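Week 6 handout — wrist view policies in sim (notes, T. Hailu's group)

Recap. Training set = 526 rendered episodes from Neteo, one gripper, cluttered rooms. Policy sees the wrist camera only. No depth, no overhead view. Question for today: how much does it lean on colour?

Method is Getachew Ejigu's "swap and hold". Hold the arm pose fixed, swap the look of one object, check if the predicted action moves. Cheap — no new rollouts needed.
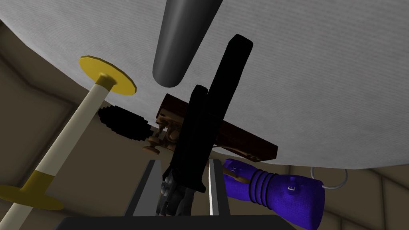
Swaps are done per object, never per pixel. Texture first, then shape, then both. Keep the seed the same or the comparision means nothing. 35 swaps per episode is plenty, going to 100 only made the plots slower.

Score = size of change in the predicted action, averaged over swaps. High score means the policy cares about that object. Big pale surfaces score low in most rooms, even when they fill half the view. Small saturated things score high, target or not. This is the main result — write it down.
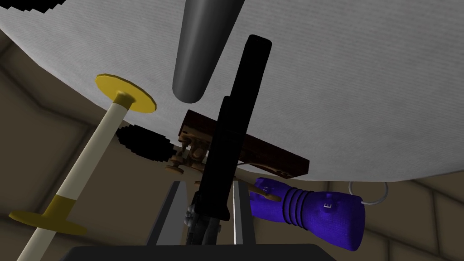 Two warnings. (1) Near contact the fingers hide things, so a low score may just mean hidden. Split the scores by visibility before you average. (2) Rendering errors, jagged edges etc, can carry signal. The Khamphan baseline was caught out by this, see the reading.

Looking down is a seperate case. Floor pattern matters more then, esp. tiles. Report it on its own line in the table.

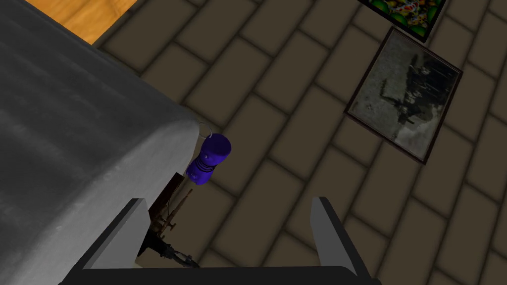 Fig. 3. Simulated view: gripper fingers, purple object, tiled floor.

For next time: rerun swap and hold on the Gondton rooms, texture only. Bring the table split by visibility. Drukillow rooms optional.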